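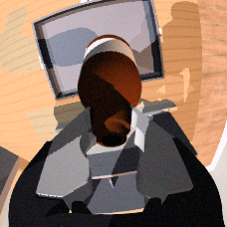 Can a robot arm put bottles away yet?

Posted by Maj-Britt Viklund, Feb 13, 2023

I pack small orders from home and handle a lot of little glass bottles. They have to go from a tray into a box, all day long. Last month I did 1,527 of them and my wrists are sore. A Sokel arm with a gripper would fit on my work table. Before I spend money, can a machine do this without me standing over it? I'd also like it to put dishes away, but that is less urgent.

Strömberg

For the bottles, probably, if your setup never changes. I help run a packing bench at Brarton and we have one arm on it. It does over 105 bottles an hour when the tray is in the same spot every time. I do it faster by hand, but I get tired.

The trouble is in the small stuff. A brown glass bottle has a round shoulder and a narrow neck, so the fingers need to meet it at the right height. 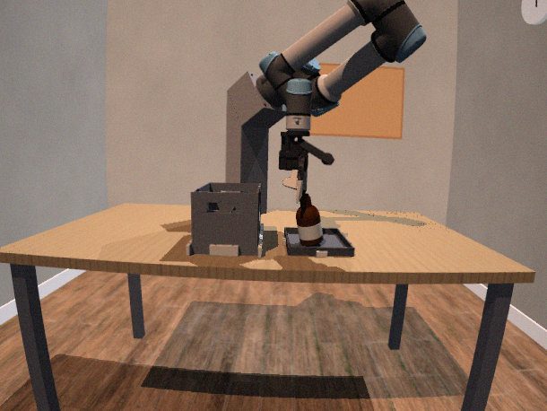
Tape down your tray and your box before you do anything else. We lost most of a morning to a tray that had crept over an inch. Test with empty bottles first, and keep a rag handy for when you move on to full ones. Also check the height of your box. The arm has to lift a bottle clear of the side before it lets go, and tall boxes slow it down a lot.

Changing bottle sizes is a pain – plan on resetting the grip each time.

Devolano

dishes no. bottles maybe. I tried one on coffee mugs and it dropped 2 the first day, then I gave up and went back to doing them myself. ask the seller for a trial with your own bottles and don't go by the video on their page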